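工单编号:CLX-2510
标题:Clurnex 2.10 离线处理,细杆类物体抓取段被判为空夹,且部分片段水平位姿跳变
产品:Clurnex 轨迹后处理(含 grasp_state、vio_refine、segmenter 三个模块)
提交方:Simanjuntak 项目组,数据处理
优先级:P2
状态:已解决,待随正式版发布
创建日期:2022年7月25日
关联组件:Irnel 标定库、Staderier 回放查看器

一、问题描述

任务为双夹爪手持采集,桌面上的筷子逐根夹起,竖直放入杯中。同一批数据在 Clurnex 2.5 下处理正常,升级到 2.10 后出现两类异常。

异常 A:grasp_state 输出中,夹住单根筷子的区间被标为 EMPTY_CLOSE(空夹)。segmenter 依赖该状态切分子任务,空夹段会被当作失败尝试丢弃,最终导出的片段里只剩接近和撤回,中间的抬起、转竖、入杯全部缺失。

异常 B:部分片段经 vio_refine 优化后,末端位姿在水平方向出现阶跃,幅度集中在同一个数值附近,竖直方向和姿态角基本不受影响。阶跃之后轨迹继续平滑延伸,在 Staderier 里看起来整段被平移。

两类异常在同一片段里可能同时出现,也可能单独出现。提交方最初按同一个问题上报,支持侧在第二次更新时拆开处理,工单未拆。

二、环境

系统:Ubuntu 20.04
Clurnex:2.10,从 2.5 原地升级,未清理用户配置目录
Irnel:随 Clurnex 安装,标定文件沿用旧版
Staderier:桌面版,仅用于回放
输入:左右两路广角图像、两路 IMU、两路夹爪开度编码器
相机模型:鱼眼,参数由 Irnel 导出
处理方式:批处理,每批 100 段,无人工干预
场景:住宅厨房,餐桌铺深棕色白圆点桌布
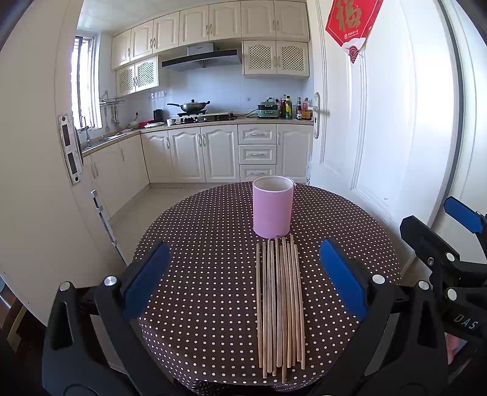

图1 张开帧,左右指张开。桌面上为成束木筷和浅粉色杯。此区间 grasp_state 输出 OPEN,与图像一致。

三、复现步骤

1. 用 Clurnex 2.10 新建工程,导入提交方提供的最小样本包。
2. 配置文件使用提交方的 pipeline.yaml,不做修改。
3. 依次运行 calib_check、vio_refine、grasp_state、segmenter。
4. 打开 grasp_state 的 CSV,按 clip_id 排序,查看 state 列。
5. 在 Staderier 中加载同一片段,叠加 state 和 pose_xy 两条曲线。

预期:手指闭合夹住筷子后,state 由 OPEN 经 CLOSING 进入 HOLD,松开后回到 OPEN。
实际:state 由 OPEN 经 CLOSING 进入 EMPTY_CLOSE,松开后回到 OPEN。segmenter 日志中该片段的原因字段为 no_hold_interval。

日志摘录(提交方):

[calib_check] model=fisheye side=L result=PASS
[calib_check] model=fisheye side=R result=PASS
[vio_refine] side=L loop candidates accepted
[vio_refine] side=L pose_graph converged
[grasp_state] side=L closing detected
[grasp_state] side=L width below hold_min_width, state=EMPTY_CLOSE
[grasp_state] side=L visual_check skipped (cfg: use_visual=auto)
[segmenter] drop reason=no_hold_interval

四、处理记录

更新 1(支持)
已收到样本包,可以复现异常 A,复现结果稳定。异常 B 在样本包中只出现在一个片段。请提交方补充以下内容:
旧版 2.5 的完整输出,含中间文件;
pipeline.yaml 以及用户配置目录下的 defaults.yaml;
编码器零位标定记录。

更新 2(提交方)
文件已上传至工单附件区。编码器零位在采集前做过,左右两侧各一次,记录在包内 calib 目录。补充一点:同一工程里抓杯子、抓碗的片段没有异常 A,状态切换正常。旧版输出中筷子片段的 HOLD 区间也完整。

更新 3(支持)
异常 A 初步定位。

grasp_state 的判定分两级。第一级只看编码器开度:闭合动作结束后,如果开度大于 hold_min_width,直接进入 HOLD;小于该值时进入第二级。第二级取指尖区域的图像,检查两指垫之间是否存在非背景物体,有则仍判 HOLD,无则判 EMPTY_CLOSE。

2.5 的 hold_min_width 默认值为 2 毫米,2.10 改为 5 毫米。调整的目的是抑制软垫回弹引起的误报,软垫老化后空夹时编码器读数不会完全回零。筷子的直径加上软垫被压缩的量,最终读数落在 2 到 5 毫米之间,第一级在新版下必然不通过。

按设计,第二级应能把这些片段捞回来。日志显示 visual_check skipped,说明第二级没有执行。use_visual=auto 的含义是:如果标定文件里有指尖 ROI 就启用,没有就跳过。提交方使用的是旧版 Irnel 导出的标定文件,不含 fingertip_roi 字段。calib_check 对该字段按可选项处理,因此仍然报 PASS。

结论:阈值变更与旧标定文件叠加导致异常 A,单独任意一项都不会触发。

临时规避办法,任选其一:
在 pipeline.yaml 中显式写 hold_min_width: 2,单位毫米;
用新版 Irnel 重新导出标定,补上 fingertip_roi。

更新 4(提交方)
两种办法都试了。

改阈值:异常 A 消失,筷子片段全部恢复 HOLD。副作用是真正的空夹也有一部分被判为 HOLD。人工抽查 10 段已知空夹,其中 2 段误判。这个误判率对我们来说不能接受,空夹段进入训练集后很难再筛出来。

重新导出标定:visual_check 已执行,但结果不稳定。筷子竖直时仍有片段被判为空夹,筷子倾斜时基本正常。

[grasp_state] side=L visual_check enabled
[grasp_state] side=L occupancy low, state=EMPTY_CLOSE

在 Staderier 里逐帧看过,筷子确实夹在两指之间,图像清晰,没有运动模糊。

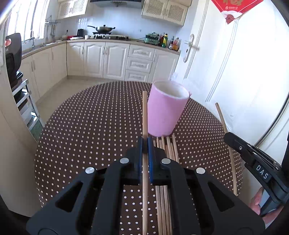 图2 夹持帧。指垫之间夹有一根竖直的细木棒,后方为散放的木棒与粉色杯。2.10 对该帧输出 EMPTY_CLOSE,应为 HOLD。

更新 5(支持)
已检查更新 4 附带的片段。visual_check 的占用率算法是把指尖 ROI 内的前景像素数除以 ROI 总像素数,再与 occupancy_min 比较。这个指标对细杆不利。物体竖直时,在 ROI 中只占很窄的一列,占用率低于阈值;物体倾斜时覆盖面积增大,刚好越过阈值。因此出现了随姿态变化的不稳定。

另有一个次要因素。前景分割使用桌面颜色模型,桌布上的白点会被分成若干小块前景,后处理用连通域面积过滤。过滤核的方向是各向同性的,细杆在腐蚀步骤中被一并去掉。关闭腐蚀后筷子保留,白点也保留,占用率偏高,空夹又会被误判成夹持。所以这一步不能简单关掉。

修改方案:
第一,占用率改为沿指垫连线方向的投影统计。只要两指垫之间存在贯穿 ROI 上下边界的连续条带,即认为有物体。
第二,腐蚀核改为长条形,方向由 ROI 主轴决定,可配置。
第三,第二级判定改为多帧表决,窗口长度取 10 帧,避免单帧抖动造成状态来回切换。

第三项会给 HOLD 起点带来延迟。内部实现为回溯写入,表决通过后把起点改回闭合结束时刻,因此导出的时间戳不受影响。在线模式不支持回溯,本次修改只对离线模式生效。

更新 6(支持)
关于异常 B。

样本中出现阶跃的片段,阶跃幅度与桌布圆点的间距吻合。桌布圆点是规则重复纹理,特征描述子相互之间几乎没有区分度,回环检测把相邻圆点当成了同一个点,位姿图据此增加了错误约束。约束数量较多且彼此一致,鲁棒核没有把它们压下去,优化器收敛到整体平移一个点距的解。

2.5 没有这个现象,旧版默认关闭片段内回环。2.10 默认打开,参数名 intra_clip_loop。发布说明里写了这一项,位置在“性能改进”一节,没有标注可能的影响,文档侧已记录。

请提交方先设置 intra_clip_loop: false 验证。

更新 7(提交方)
设置后阶跃消失。但片段较长时末端漂移变大,入杯位置在片段之间对不齐。我们需要杯口相对桌面的位置一致,关闭回环只能作为临时手段。

另外请确认右侧夹爪是否参与了左侧的位姿优化。左路图像右侧长期能看到另一只夹爪,壳体上有白色字样 DAS,对比度很高,担心特征点落在上面。

更新 8(支持)
右侧夹爪确实会进入左路图像。检查特征点分布,壳体字样和螺钉上均有稳定特征。默认掩膜只遮挡本侧夹爪,对侧没有处理。样本中这些点在外点剔除阶段大部分被去掉,两只夹爪同步移动时会有残留,影响比圆点误匹配小,但存在。

处理方式:
增加 peer_mask 选项,利用两路位姿的相对关系把对侧夹爪的包围体投影到本路图像,生成动态掩膜。两路时间偏差超过阈值时退回固定掩膜。握持对侧夹爪的手一并纳入包围体,包围体向手柄方向外扩,外扩量可配。
对回环候选增加重复纹理检查:如果同一描述子在单帧内有多个近似匹配,则该点不参与回环,只参与帧间跟踪。
回环约束要求至少一部分匹配点来自桌面以外的区域。背景中的橱柜门、窗框、灶台一带结构足够,且不呈规则小周期。墙面的白色小方砖也是重复纹理,会被上一条规则过滤。

需要注意,广角边缘畸变大,门框、窗框附近的点依赖标定质量。如果 Irnel 的重投影误差在边缘明显高于中心,请先重做标定,再打开新的回环规则。

更新 9(支持)
补丁包已提供,内部编号 2.10-hotfix-2,下载链接在附件区。安装前请备份用户配置目录。安装后执行:

clurnex cache clear --scope vio
clurnex migrate-config --from 2.5 --to 2.10

第二条命令会列出被新默认值覆盖的参数,请逐项确认。旧标定文件仍可读取,但缺少 fingertip_roi 时 calib_check 现在会输出 WARN。

建议配置:

grasp_state:
 hold_min_width: 5
 use_visual: force
 occupancy_mode: strip
 vote_window: 10
vio_refine:
 intra_clip_loop: true
 repetitive_texture_filter: true
 loop_require_offplane: true
 peer_mask: dynamic

use_visual: force 在 ROI 缺失时会直接报错退出,批处理脚本需要处理返回值。

更新 10(提交方)
已在一批 100 段筷子数据上重跑。

异常 A:HOLD 区间完整的有 98 段。剩余 2 段,人工确认其中一段是操作者一次夹起两根筷子后松开重夹,状态序列本身正确,segmenter 按多次尝试切开,符合规则。另一段指尖处反光较强,条带中断,被判空夹。
空夹误判:更新 4 中的 10 段已知空夹重新处理,全部判为 EMPTY_CLOSE。
异常 B:未再出现点距阶跃。片段间杯口位置对齐情况恢复到可用水平。
耗时:vio_refine 比补丁前变慢,主要在 peer_mask。可以接受。

有一个显示问题:Staderier 加载新 CSV 时,state 曲线在表决窗口内显示为 CLOSING,导出文件里同一时刻是 HOLD。两边不一致。

更新 11(支持)
Staderier 读取的是流式中间文件,没有应用回溯。重新加载工程时选择“使用最终结果”即可。下一版会把该选项改为默认。反光片段已收入回归集,单独跟踪,不阻塞本工单。

五、根因汇总

A-1 hold_min_width 默认值由 2 毫米改为 5 毫米,细杆类物体落入第二级判定。
A-2 旧标定文件缺少 fingertip_roi,第二级静默跳过。
A-3 面积占用率和各向同性腐蚀不适用于竖直细杆。
B-1 片段内回环默认打开,规则圆点纹理产生一致的错误匹配。
B-2 对侧夹爪未被掩膜遮挡,残留特征参与优化。

六、遗留事项

反光导致条带中断,计划在 12 月的维护版中评估,方案未定。
在线模式下 vote_window 的延迟没有处理,在线用户请保持 vote_window: 1。
桌布更换为其他规则图案(格纹、条纹)时,repetitive_texture_filter 的阈值可能需要重新设置。目前只在圆点桌布上验证过。
migrate-config 暂不支持回退,需要恢复时请使用备份目录。
细杆的类别名在提交方的标签表里有 chopstick 和 stick 两种写法,segmenter 按不同物体统计。标签合并由提交方在导出前完成,Clurnex 侧不做改动。

附件:最小样本包、pipeline.yaml、defaults.yaml、2.5 与 2.10 输出对照 CSV、hotfix-2 安装包及校验文件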